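Tornuder Kitchen Countertops - FAQ

Questions we get most. Not on the list? Email Veronika Riedl, she does the quotes.

How long from measuring to install?
Usually 6 weeks. Stone from Tramitz can run longer in April, the yard gets slammed.

Do I need to be home for the measuring?
Yes. Someone over 18. We need the sink and the cooktop picked out by then - model numbers, not "a big one".

Do you take out the old top?
Yep, 200 dollars flat, hauling included. Tile backsplash is extra, ask first.

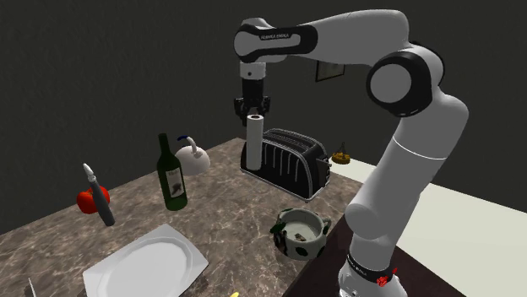 2 min read

Which countertop is easiest to live with?
Quartz for most people. No sealing, wipe and go. Laminate if the budget is tight, and the new ones look fine. Butcher block needs oil, and you have to keep up with it.

Can I put a hot pan on it?
Use a trivet. Every time. Granite mostly shrugs it off, quartz can scorch, laminate will blister. Burn marks are not covered.

How often do I seal granite?
Once a year. Water drop test - if it soaks in and leaves a dark spot, time to seal. We sell the Rorkard sealer at the front desk but any stone sealer for food areas is ok.

What about marble?
It etches. Lemon, vinegar, wine, tomato. Some folks like the worn look. If you don't, pick something else, we cant polish it back for free.

Will there be a seam?
On an L shape, almost always. We try to put it near the sink or a corner. You'll see it on the drawing before you sign.

Do you hook the sink and faucet back up?
No. Plumber, day after install, the glue has to set overnight. Hannelore Camenzind in the office keeps a list of local ones.

Is the Ayala line still available?
Gray and sand only. The white is done, sorry. Samples in the showroom til they run out.

Sample deposit?
100 dollars for the full box, back when you return it. Single chips are free, take two or three home and look at them at night under your own lights.

How do I pay?
Half at signing, rest on install day. Check or card. Card over the phone is fine - extension 777.

What if I find a chip later?
Send a picture with a coin next to it for size. Small ones get filled in one visit. Warrenty covers the first year, knocks from pots not included.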